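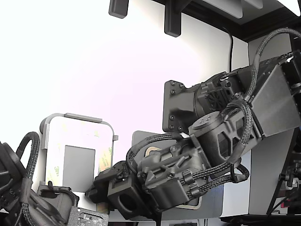
Small-screen assembly is getting its own bench at Kemen this month, and the first batch is a big one: 285 display panels for the Riltar desk unit! Each goes into a gray 3D-printed fixture that stands on two stubby legs, with upright tabs at the front and back to keep the panel square while the adhesive liner is still on.

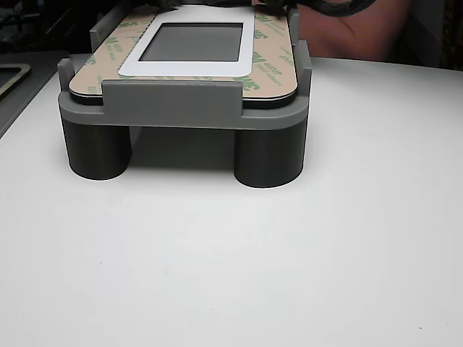
One reader of the Kemen newsletter wrote in to ask whether the fixture files will be shared, as the Giruto holders were last December. They will, and the bench opens at 17:00.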